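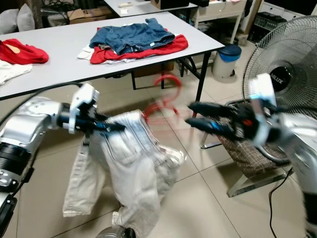
Why do trousers take longer to hang than shirts? A shirt has shoulders that sit on the arms of a hanger with little adjustment, while a pair of trousers has to be lined up along the bar or clipped at the waist, and the legs pull on the cloth the whole time.

### 4.2 Hanging from a mixed pile

The previous section dealt with garments that were already sorted. Most clothing does not come to a rail that way. In the Droltness sorting room, where the Prokevura guidelines were first drafted, donated clothes are tipped onto a table and taken from the top. Denim, knitwear and cotton arrive in the same pile, and the order in which they are picked up affects how long the table stays full.

We looked at the sorting log for one June intake of 3,000 garments. Of these, 829 were trousers or jeans. Each entry gives the garment type, the hanger used and whether the item had to be hung a second time. Second attempts were recorded for 292 of the trousers and jeans. Shirts were hung again much less often, and when they were, the usual cause was a wide neck that let one shoulder slip.

The log has a free text column, and the notes there fall into a few groups. The most frequent was that the waistband was held at one point only. The cloth then turns, one leg swings in front of the other, and the crease no longer matches. The next was a belt loop caught on the hook. Heavy jeans had their own entry, "slid," meaning that the garment moved along a smooth bar until it hung off one end. 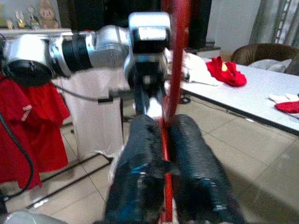
Sliding depends on the bar more than on the garment. Thin coated hangers hold a light cotton pair well enough, but denim will travel if the two sides are uneven by more than a hand's width. The Wonovow hangers in the Droltness room have a ribbed lower bar, and "slid" appears only rarely beside them in the log. We did not test hanger types against each other, so this should be read as an observation.

Pile order matters too. When jeans lie on top of lighter clothes, lifting them often drags the next garment along. Sorters dealt with this in two ways. Either the upper garment was gathered to the middle first and then lifted straight up, or the lower one was held flat by its edge. The log does not say which method was used, and we cannot compare them here.

Folded items were kept to one side of the table and left out of the hanging times. A garment that had been folded and later hung was entered twice, once in each column. We removed the earlier entry before counting.
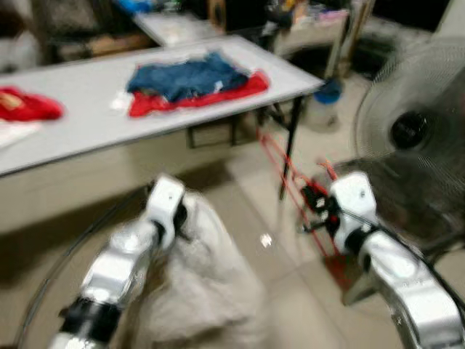

**Figure 4.** Folding table with a pile of clothing, a denim garment lying over a red one.

The Backlund scale, which grades a pile by how much of each garment is covered by others, was applied to the tables at the start of each shift. Most piles scored in the middle of the scale. Very low scores came from nearly empty tables and say little about the work, so they are listed separately in the appendix. The effect of pile score on repeat hanging is taken up in Section 4.3, together with the results for skirts.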